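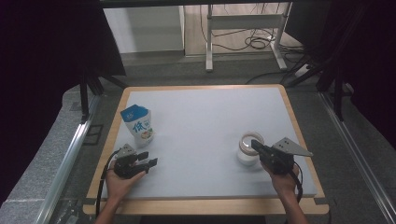

Pouch and small glass jar on the table.

Notes > Kitchen > Fermenting

I have been making yoghurt in jars since June and keep a record of each batch. There are now enough entries to be worth writing up.

The variable that matters most is holding temperature. My first few batches went into the airing cupboard, which swings by several degrees whenever the boiler fires. Set times ranged from 5 hours to overnight. I moved to a Vikby insulated box with a hot water bottle in it, and the spread dropped to under an hour.

Starter quantity matters less than I expected. I use two level teaspoons to 700 ml of whole milk. Doubling it gave a slightly grainy set and no gain in time. Shop yoghurt works as a starter provided the label says live cultures; I replace mine after four or five generations, when the flavour gets sharp and the set weakens.

Heating the milk first does make a difference. Holding it at 80 degrees for ten minutes changes the whey proteins, and the result is thicker. I skipped this step twice to save time and got something closer to drinking yoghurt both times.

Jar size has a small effect. Small jars come up to temperature faster but also lose heat faster when the box is opened, so I leave the lid shut until the end.

Next I want to compare the Redberg probe thermometer with the old glass one. They disagree by nearly two degrees at the top of the range, and I do not yet know which is wrong.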